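Home | Issues | Methods | Archive | Contact

2/8/26
By the Davholm Floor Study Group

4. What people told us about bare wood

I came into this part of the study thinking we'd hear mostly about looks. We had 400 households in Davholm with softwood or light hardwood floors, and I was ready for page after page about color and shine. What we got was 3,807 written comments, and a huge share of them were about feet. Cold feet, sticky feet, socks that snag, guests who won't take their shoes off (this one came with a lot of capital letters). I read every comment myself over two long weeks in September, and I started keeping a separate file just for footwear.

So let me back up and say how we sorted them. Each comment got one main code and as many side codes as it needed. "Scratches by the door, blame the boots" went under wear, with side codes for entry and footwear. Comments that only said "fine" or "ok" were kept in, though they don't do much work in what follows. The Pradport households from our earlier paper were coded the same way, which lets me compare the two towns without too much hand waving.

The footwear file ended up with 113 comments that talked about house shoes by name – slippers, clogs, slides, old sneakers kept for indoors. Slides came up more than I'd have guessed! People like them because they go on without hands, and they dislike them because grit rides in on the sole. Fine scratches and dust were the two complaints most often written down together, and I've stopped treating them as separate problems (see Figure 3).

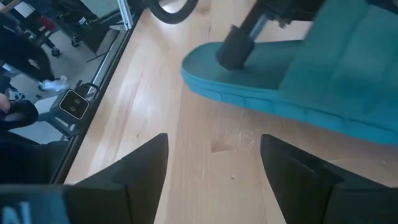
Figure 3. Light wood planks with knots, fine scratches and scattered fibers or dust; teal slide sandal at upper right.

Now, do house shoes protect a floor or hurt it? Our data can't settle that, and I'd be suspicious of anybody who said theirs could. Homes with a strict indoor-shoe rule reported fewer new scratches than homes with no rule, but those same homes also swept more often. When I split the group by sweeping, the gap shrank a good deal. The Anghel scale, which we used to score wear, is also pretty blunt at the low end, so a lightly scuffed floor and a nearly new one can land on the same number.

Finish matters too. Homes using the Clarkora oil wrote longer comments and grumpier ones, mainly about touch-ups near the kitchen. I suspect that's partly a matter of who picks an oiled floor in the first place – they look at it more. We'll take up finish properly in Section 5, along with the question of rugs.

Contact the editors | Copyright Davholm Floor Study Group | Back to top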